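I finally made it to the open afternoon at Drinton, the robot software outfit out past Lelville, and I'm so glad I went on the Sunday when it was quieter. Parking was a nightmare, the coffee was excellent, and I stayed two hours longer than I'd planned.

Most of the floor is given over to Pusero, their planning software. I'd read a bit about it and figured it would be all path curves and arm joints, but the bit that got me was how they break a job into steps. Flynn Wihongi, who runs the perception side, had tidying a desk up on the big monitor. People do this stuff without thinking! You lean on one hand, shift a plant, wipe the spot, and the planner needs every one of those as its own step with its own conditions (is there something in the way, is the other hand free, where does the thing go while you work).
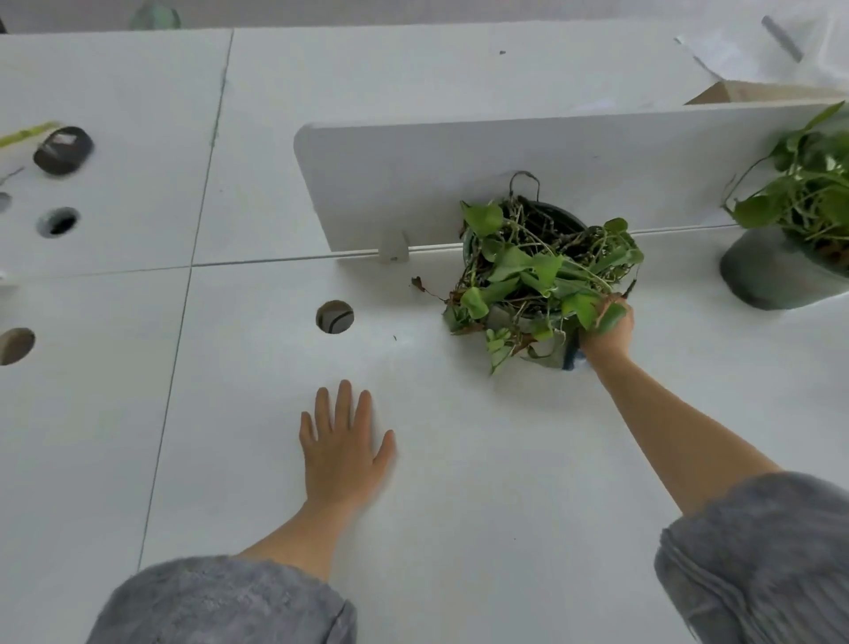 Right hand on the pot, left hand flat on the desk.
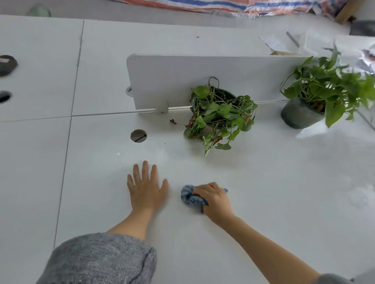

Flynn reckons pothos are the worst thing you can give a perception model, and I believe him. Thin vines going everywhere, leaves the same colour as other leaves, and two plants side by side that the segmenter wants to call one big green blob. Their labelled set has 1,796 clips in it now, and 285 of those went back for relabelling over plants alone. White desks are no picnic either - the depth estimate goes wobbly on big plain surfaces, so they lean on the seams and the cable holes to keep the map lined up.

After that I had a go at Cruzado, the tool they use for checking labels. It's a timeline with one track for each hand, and you drag the edges where a grasp starts and stops. Way harder than it looks! I scored 91 per cent agreement with their regular labellers on my second try and was ridiculously pleased, until the woman beside me got the same on her first.

I asked about speed as well. The planner rechecks its next step 60 times a minute, and Flynn would like it faster, but the perception side is the bottleneck (he said this quite cheerfully, considering that's his department).

They're running another afternoon in May. Take the back road in from Lelville if you're driving, and get there before the coffee cart packs up at three.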